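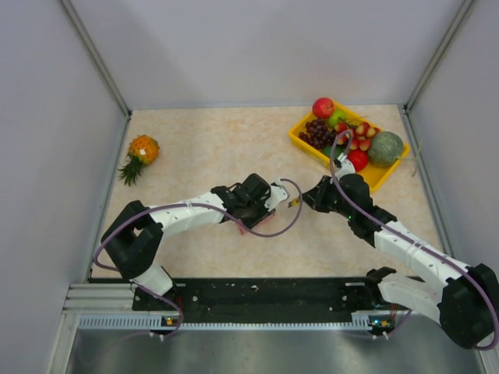 A pineapple on its side, with a yellow tray of fruit off to the right.

The Long Way Around to a Ripe Pineapple
22 May 2024

My grandmother kept her fruit in the coldest room of the house, on top of a chest of drawers, and you were not to touch it until she said so. She would go in after supper, press a thumb here and there, lift something to her nose, and come back out either with dessert or without it. I must have eaten canned peaches a hundred times while a bowl of perfectly handsome pears sat on the other side of the door. I thought it was meanness. It took me until well into my forties, and a summer in Kinwood, to understand that she was simply waiting.

Kinwood is a small river town with one good bakery and a covered market that runs down the hill toward the bridge. I went there last August meaning to write about the bakery, and I did eat a great deal of bread, but I kept drifting back to the fruit end of the market, where a family stall called Kuzmenko has stood for 19 years under the same green awning. They ask every customer a question before they sell anything, and the question is when. When are you going to eat it? Tonight, tomorrow, for company at the weekend? Say tonight and you get one melon. Say later and that melon goes back and you get another, paler and harder, with instructions.

I had never been asked such a thing in my life. At the big store near me you choose from a heap, and the heap is all the same age, more or less, and you take your chances. I stood there with my bag open and had no answer at all - I had always thought of fruit as something you own and not something you have an appointment with.

The trouble is that fruits don't agree with one another about how to behave. Pears, bananas, mangoes and avocados go on ripening after they are picked, and a pear is usually better for it. Peaches will soften nicely on a counter, although they won't get much sweeter than they were on the day they left the tree. Grapes, cherries and citrus are finished when they are picked. And then there is the pineapple, which fools everybody, me included. It will turn more golden in your kitchen and it will get softer and juicier, and all the while it won't gain any sugar to speak of. I used to leave mine out for a week in the belief that I was improving them.

What you want to do with a pineapple is smell the base. It should be sweet and faintly flowery, and if it smells of nothing, put it down, and if it smells like wine, put it down a little faster. Pulling a leaf out of the crown, which my whole family swears by, tells you very little (I have pulled leaves from some truly dreadful pineapples). Weight helps. A heavy one for its size has juice in it.

I took all this on to Zuvbridge, 12 miles down the river, where I had rented a kitchen with a deep windowsill, and for the rest of the month I shopped the way the stall had taught me. Two peaches for today, two for tomorrow, a hard pear for the end of the week. I wasted almost nothing, and I ate a plum over the sink one evening that I still think about, with the window open and the juice running down to my elbow!

There is a word the older people along that stretch of river use, clamness, for the slight give at the neck of a pear when it is ready. I have never found it in a dictionary, and I wrote it down spelled three different ways before somebody at the market took my pencil and fixed it. I use it at home now. My own pears are on top of the dresser in the back bedroom, and I went in to check on them just before I sat down to write this. Thursday's pie can wait, I think, and we'll have the canned peaches.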